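Desk tips picked up at a robot open day

25 July 2026

I went to the Lernance open day at Oltthorpe for the free coffee and came home with notes on keeping a desk clean. 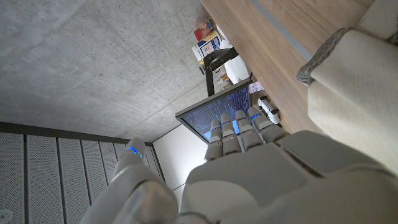 The queue for the big demonstration was 50 deep, so I spent most of the morning at the desk stand with Lino Martinelli, who sets up the hands and has strong views on screens. He was supposed to be talking about joints. I kept asking him about fingerprints, and to his credit he gave in quite quickly.

Screens first. Switch the monitor off and let it cool before you go near it. Dry microfibre cloth, top to bottom, hardly any pressure. If that leaves smears, dampen one corner of the cloth with plain water and go again. Never spray the screen itself, and keep glass cleaner for glass. I have been using glass cleaner for years and my screen has the complexion to prove it.

Touching. Lino's rule for the robot is that a fingertip should meet a thing as lightly as you'd test an iron. I tried this at home on the television and my family asked if I was feeling well. Still, if you have to lean on a mark to shift it, the cloth is too dry.

Game controllers. A wooden toothpick run along the seams gets out a horrifying amount of crisp. Cotton bud with a drop of isopropyl round the sticks, barely damp, batteries out first if it has them. And park it well back from the edge of the desk. Mine has been dropped so often it rattles in two keys.

Wooden desks. Wipe with the grain, then dry straight away. For a pale ring left by a mug, rub in a little petroleum jelly, leave it overnight and buff it off in the morning. Works on about half of mine. The other half now have coasters on them.

Sticky notes. Peel slowly from the side, not up from the bottom, and they don't curl. If one has left gum behind, dab it with another sticky note before you reach for anything in a bottle.

Padded chairs. Vacuum with the brush head, then blot marks with lukewarm water and a tiny bit of washing-up liquid. Test underneath first. I skipped that step in July and have bought a throw.

There was a Bomotero stand as well, but they only had leaflets. Parking was £2, and the Sorrentino van does a decent cheese toastie if you get there before the rush.

43 comments
635 shares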